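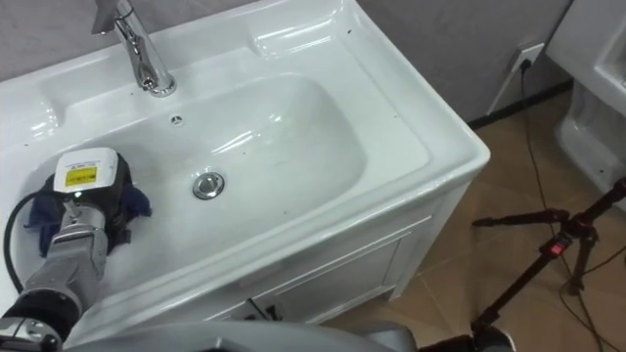 When should a buyer do the handover inspection on a new unit?
Before signing for the keys, in daylight, with the power and water turned on. At Pratano the slots run from 8 a.m. and the early ones are best for the east-facing units.

PRATANO RESIDENCES
Pre-handover inspection checklist, with comments
Unit type: Skoltska (two bedroom, corner)
Floor: 39
Inspected in October, first visit

Marks used: OK = accepted. FIX = to be corrected before handover. NOTE = accepted, comment for the record. N/C = not checked.

1. Entrance and hallway

Front door closes and latches without force — OK
Door closer speed — FIX. Slams from half open. Needs adjusting at the top arm.
Fire seal around door frame — FIX. Missing on the hinge side from knee height down.
Peephole and deadbolt — OK
Intercom to lobby — OK. Clear both ways. The screen still has the plastic film on it.
Unit number plate — NOTE. Temporary sticker. Developer says the metal plates go up once the whole floor is done.

2. Living and dining area

Floor tiles, tap test — FIX. 3 hollow tiles by the balcony door, marked with blue tape.
Skirting — OK
Walls, paint finish — NOTE. Roller marks on the long wall, visible only when the sun is low. Buyer accepts.
Ceiling — OK. No stains or cracks.
Power outlets — FIX. The double outlet behind the TV position is dead on the left side. All others tested with a plug tester.
AC point and drain — N/C. The indoor unit was not installed at the time of the visit. Pour a bottle of water down the drain line on the next visit and check where it comes out.

3. Balcony

Railing, push test at center and both ends — OK
Railing height against drawing — OK
Gaps between bars — OK
Floor slope to drain — FIX. Water stands in the corner farthest from the drain. Still there after twenty minutes.
Sliding door lock — OK
Sliding door track — NOTE. Full of grout and sand. Cleaner to vacuum it before the next visit, then recheck the rollers.
View side — NOTE. Faces the hill as sold. The tower crane on the Leitner plot is in the line of sight and will be there until that block tops out.

4. Kitchen

Cabinet doors level — FIX. Second upper door from the left sits low and rubs.
Countertop joint — OK
Sink trap, run five minutes — OK
Hob cut-out size — NOTE. Cut for the Pokell hob in the sales package. A buyer bringing their own hob should measure first.
Range hood duct — OK. Paper held against the grille stays put.
Gas shutoff — OK. Reachable without removing a drawer.

5. Bathrooms

Hot water at both rooms — OK
Shower floor drainage — OK in the main bath. FIX in the second bath, where the grate is set higher than the tile.
Toilet flush and refill — OK
Exhaust fan — FIX in the second bath. Runs but rattles.
Silicone joints — NOTE. Neat in the main bath. Thin behind the toilet in the second.
Access panel to pipes — OK

6. Bedrooms

Windows open, close and lock — OK
Window restrictors fitted — FIX. None in bedroom 2. Required at this height — do not accept the unit without them.
Closet doors — OK
Smoke alarm, test button — OK in both rooms.

7. Electrical panel and meters

Breakers labeled — FIX. 2 labels swapped (bedroom sockets and water heater).
Ground fault test — OK. Trips and resets.
Water meter reading — 397. Write it on the handover form so the buyer is not billed for the contractor's use.
Electric meter reading — N/C. Meter room locked.

8. Common areas used by the unit

Elevator to parking level — OK
Stair door swings freely — OK
Corridor lights — NOTE. Every other one is off. Management says this is the night setting left on.
Parking bay number matches contract — OK. There is a column on the driver's side, so a wide car will need to back in.

Result of first visit: not ready for handover. All items marked FIX go to the site office as one list. The window restrictors and the fire seal come first. Second visit to cover the FIX and N/C items only, plus the balcony door rollers. Bring the meter room key.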